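# How to Shorten a Pair of Wide-Leg Pants and Keep the Original Hem

Wide-leg pants are usually cut long. If yours drag in flats, you can take them up at home and still keep the factory stitching at the bottom. I used a pair of Fadmont wool-blend trousers, size 7, but the steps work for denim too.

**You need:** pins, chalk, a ruler, thread that matches the fabric, a zipper foot, and an iron.

1. Put on the pants with the shoes you plan to wear. Turn up one leg until the edge sits just above the floor.
2. Take them off and measure the turned-up part. Divide by two.
3. Measure that amount up from the top of the old hem stitching and mark a chalk line all the way around.
4. Fold the leg up, right sides together, so the chalk line meets the top of the old hem stitching. Pin at both side seams first, then fill in between.

Try the pants on again before you sew. Wool relaxes as you walk, so take a few steps and check the back.

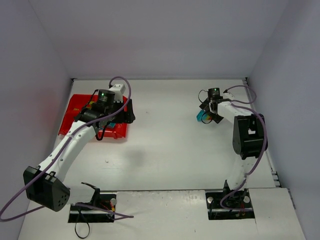

Sew right next to the old hem with the zipper foot, going slowly over the side seams. Turn the hem back down and press it flat with a damp cloth between the iron and the fabric.

On denim you can leave the fold inside. On lighter fabric, trim it to half an inch and zigzag the raw edge. Poulain all-purpose thread is fine for both.

If the leg flares a lot, the fold will be narrower than the hem. Open the side seams of the fold a little and ease it in.

Repeat on the other leg, using the same measurement.

Updated 25th November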